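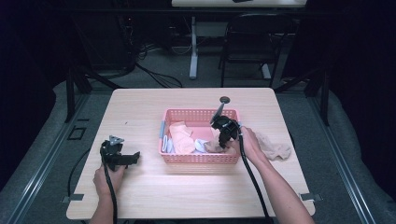 The pink basket on the table, mid-sort

How do you keep small socks from taking over the laundry?

Hi all, first time posting in the laundry section, I'm usually over in houseplants. I have a sock problem and I'd like to hear what other people do before I buy one more container.

My small stuff (socks, a couple of thin cloths, that kind of thing) goes into a shallow pink plastic basket with mesh sides, and I sort it on the table. It's a nice basket! It's low enough that I can see what's in it, and I like that it doesn't take up the whole table. But everything ends up in a crumpled heap in there, and the beige ones are killing me. I've got white socks, fine, easy, and then a bunch of beige ones in that skin-tone color, and every single one looks like the mate of every other one until I hold them side by side. Some are from Vellow and some are the Travinard kind, which are a tiny bit longer in the foot, and I swear they change length depending on how they dried.

So I pull one beige sock out and lay it next to the basket, and then I go fishing for the other one, and by the time I find it I've turned the whole pile over and the cloths are on top again. My sister says to fold the cloths first. My husband says to stop pairing socks altogether and just throw them in a drawer, and I'm not there yet.

Two things I'd love to know. Do you empty the basket completely before you start, or pick from it? And does anybody have a trick for telling nearly identical beige socks apart that doesn't involve a permanent marker? I tried marker on a pair last December and it bled through to the top of the foot.

Thanks in advance – and sorry this got long.
Posted by sockdrawer_blues

Hrefna Hjaltested
Dump it out! I picked from the basket for years and it's so much slower, you keep touching the same sock over and over. Tip everything onto the table, put the empty basket off to one side, and spread things out until nothing is lying on top of anything else. Then take the cloths away first (your sister is right about that), then the whites, and what's left is your beige problem, but at least it's a flat beige problem and you can see all of it at once.

For telling them apart, I use thread. One little stitch inside the cuff, where it doesn't show and doesn't rub. Blue for one brand, green for the other, whatever you have in the drawer. I did 6 pairs in front of the TV one evening and it was not a big job. Keep the stitch loose, though. Sheer ones have to stretch when you pull them on, and a tight stitch will snap or leave a pucker. If yours are very thin, I'd do just two tiny loops and knot it on the inside.

The other thing I do is lay each sock flat with the heel facing the same way. Different lengths show up right away when the heels are lined up. When they're bunched I can't tell a thing either. And I'd smooth them with your hand first, because a wrinkled one always looks shorter than it is.

I wouldn't buy another container. A shallow basket is good for this, a deep one just hides things at the bottom.

tidy_ish_mom
mesh wash bag. put the beige ones in a zip bag BEFORE they go in the machine, one brand per bag, and they come out already separated. mine are Skorgate but any will do. doesn't help with the pile you have now, sorry

Prasert Ruangrit
I'm with your husband, partly. I pair the socks that matter and let the rest go. All my everyday ones are the same make and color now, so any two are a pair, and when one gets a hole I toss it and keep the other. It did mean giving away some perfectly good socks at the start, and my wife wasn't thrilled. If you like having both brands, then the thread idea sounds better than anything I've got.

One small thing to add: I keep the singles in the basket between washes. If a sock doesn't have a mate today it stays put, and next load I check it first. Most of them get matched within 2 loads. The ones that don't go in the rag bag, and I use them for dusting the blinds.

sockdrawer_blues
Hrefna, the heel thing! I just tried it and two of my "pairs" weren't pairs. Going to look for thread tonight. The wash bags are on my list too.

Related in Laundry & Linens
Can I put Kneževič dryer balls in with delicates?
Best way to fold thin dishcloths so they stay folded
Plastic mesh basket snagging sheer fabric
What to do with single socks
White socks turning gray after a few washes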